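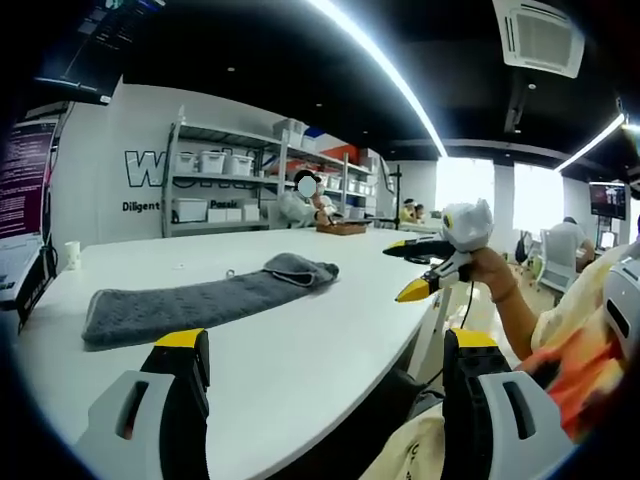
NOTICE TO THE RESIDENTS OF PLELLEY CONCERNING THE FERRY

Wednesday, December 5, 2018

The Office of Crossings has received your letters. It has received all of them, including those sent by way of the ferry, and wishes to state for the record that the mail sack was dry on arrival.

Residents are reminded that the ferry Tautahi has operated between Plelley and the mainland landing at Skutora for 60 years under a single set of rules. Rule One provides that the ferry shall leave when it is full. Rule Two provides that the ferry shall be considered full when it carries 50 passengers. No other rule bears on the time of departure. The Office regrets any impression given by the printed timetable, which was adopted in a hopeful period and was never binding.

At the last census the population of Plelley was 800. It is now 49. The Office does not dispute this figure, which was supplied by the residents and confirmed by the schoolteacher before the school was closed. It follows that the ferry, if boarded by every person on the island, including the infant born in August, will lack one passenger and cannot leave.

Several letters describe the morning on which this was attempted. The Office has read these accounts with care. It understands that the houses were locked and the stoves put out, that the residents stood on deck from first light with their bags, and that the pilot, who is himself a resident and had been counted, declined to cast off. The pilot acted correctly. A note to that effect has been placed in his record.

The Office now turns to the remedies proposed.

First, that the infant be counted twice, on account of the noise. This is refused.

Second, that the late harbor master, who is buried above the landing and paid his fare in advance for life, be carried aboard and counted. The Office consulted the fare book and found the payment in order. The wording on the receipt, however, is "for life," and the request must be refused. The Office extends its sympathy to his widow, whose letter was very clear.

Third, that the rule be changed. Rules of crossing may be changed only at a hearing in Skutora, attended in person by the party asking for the change. The next hearing will be held when such a party arrives.

Fourth, that a person be sent over from the mainland to make up the number. The Office finds nothing in the rules against this. It notes that the ferry is at present on the Plelley side, and that the channel known as the Flevus, 700 yards across at its narrowest, has not been crossed by any other vessel since the herring boats were sold.

The Office would ordinarily have closed the matter at this point. It is obliged to report instead that on Monday evening the junior clerk responsible for your file left her desk before the end of the working day. She took with her the fare book, a lantern, and the rowboat belonging to this Office — the loss of which has been entered. In the drawer of her desk was a request for leave, properly filled out, giving Plelley as her destination and leaving blank the date of return.

The request has been granted, as no grounds for refusal were found in it.

Residents are asked to keep a light at the landing after dark, and to keep it burning through the week if necessary, as the current in the Flevus runs north at this time of year and the clerk has not rowed before. Should she arrive, she is to be given something hot and seated near the stern. She is to be charged the ordinary adult fare.

Bags must be labeled. Dogs travel free and are not counted.

By order of the Office of Crossings, Skutora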